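Workplace > Unden House > Checks > Electrical

Home Checks Kitchen Stairs Contact

Charging corner, second floor: visual check with comments

Sheet 3022. Checked Saturday, September 12, 2020. Filled in by Lok-yiu Yang.
2 comments

I was asked to use the Planex template again, so I have. It is a list of yes and no boxes written by someone who thinks a charging point is one socket with one thing in it. Where yes or no would be silly I have written what I think instead.

1. Strips on a firm, level surface?
Yes. Both the white one and the pink one are on the marble top. Marble won't catch fire, as I was told twice on the way up. The plastic standing on it might, so I'm not giving extra marks for the stone.

2. Surface clear of other items?
No. Chargers and cables take up the whole of this end. The July sheet says "tidied". I would like to know what it looked like before.

3. Strips overloaded?
Not shown either way. The template wants the total load in watts, and to get that you need to read the rating on every charger. I did not pull them out to look, as people's phones were on the other ends and I had been told not to. Carried over. "They're only phone chargers" was the answer I got in July and it isn't a figure.

4. Chargers fully seated, no bare pins?
Pass, with doubt. The big block chargers sit close together and it would be easy to knock one while reaching for its neighbour. Try each by hand at the next check with the strip off.

5. Chargers clean and undamaged?
Fail on clean. The white wall charger is grubby on its face and sides. Grime is not a fault in itself, but it hides cracks, and I can't sign for a casing I can't see properly. Unplug, wipe with a dry cloth, look again. No sprays, please, whatever the Grolleck leaflet says about its wipes being "safe on all devices".

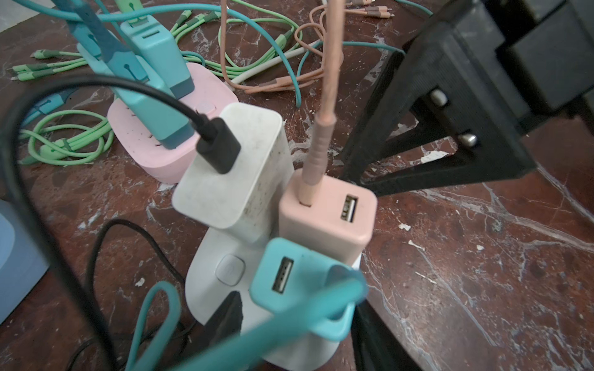 Item 5: white charger with marks on the casing, pink and teal ones beside it.

6. Cables free of strain and sharp bends?
Mixed. The pink braided cable has a ridged collar by the plug and comes straight up, so no complaint there. The black one on the white charger goes up, over and then steeply down, and its weight is on the connector. Move it to the edge of the group. On the pink strip there is a long teal plug in a blue-grey cover, leaning. A cover like that is sold as protection. I'd still want it off once a year to see what the cable underneath is doing.

7. Cables untangled and traceable from end to end?
Fail. Teal cable crosses in front of the teal charger and partly over the dark plug low down on the white strip. If you had to pull one lead in a hurry you would be guessing. Labels were promised under job 632. I found no sign of that job being closed.

8. Switch within reach?
The white strip has a round button on the front. I have put "reachable" and left "working" blank. Pressing it would have cut off half the floor and I'd rather do that when I've warned them.

9. Unused ports free of dust and bits?
Not checked up close. There are free USB ports on the pink and teal chargers. Look into them with a torch, power off, and don't poke anything in.

10. Test dates on file?
I was given a list of 154 items for the building. The chargers are on it as "misc." That covers nothing, and I have sent it back.

Result: not passed. Wipe, sort and label, then recheck in 4 weeks. Until then nothing else gets added to either strip. That includes heaters, fans and the thing Yu keeps asking about.

Comments (2)

Yu: It's a desk lamp. It takes less than a phone. Can it go on the pink strip if I take one of the teal ones off?

Lok-yiu Yang: Send me the rating from its label and I'll look at it with item 3. I was told the same about the last lamp and it came with a kettle.

Share Print Back to Checks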